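The Planner

Ngan-ling Hsueh's planner had two settings, cautious and asleep.
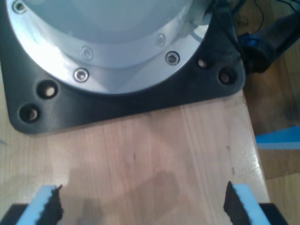 Five screws, one base, no opinions yet.

She typed "plug in cable". It proposed up to 27 routes.
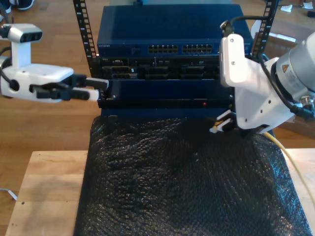 Pemasent had bought the planner from Sukthorpe, who called it decisive. Ngan-ling read the log. The yellow cable was an obstacle, it said, and also the goal. She sympathised.
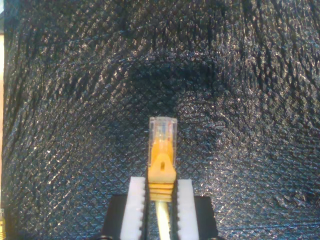 The obstacle, or the goal.

"Tell it which," said Yen-ting Pan.

She changed one favourite parameter to 5.
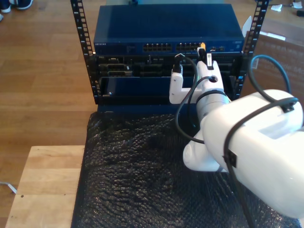
2 min read

The log grew a line: replanning. Ngan-ling went to put the kettle on.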